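Herdale Standby Power Program
Progress report to the Bárány Fund
November 3, 2020

The program lends portable generators to households that depend on electric medical equipment. During this period 14 units were placed, bringing the fleet to its planned size for the year. Each unit was run under load for six hours before delivery, and two were returned to Furer for replacement of the voltage regulator. Fuel use during testing was within the limits set out in the grant agreement. 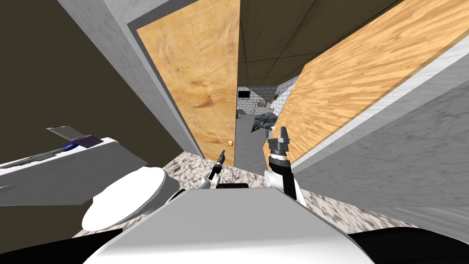
Household training remains the slowest part of the work. Guangming Du has rewritten the instruction sheet so that placement and exhaust safety come first, ahead of starting and refueling. The sheet now states that a generator must never be run indoors or in a garage, even with a pair of doors standing open to the next room, as open doors do not clear carbon monoxide. Battery alarms are issued with every unit.

Spending is some $500 below budget, owing to lower freight charges. We request permission to apply this amount to heavy-duty extension cords. The Daltix transfer switches are on order and due in December; installation will be reported separately.

Submitted by Zsófia Jakab, Program Manager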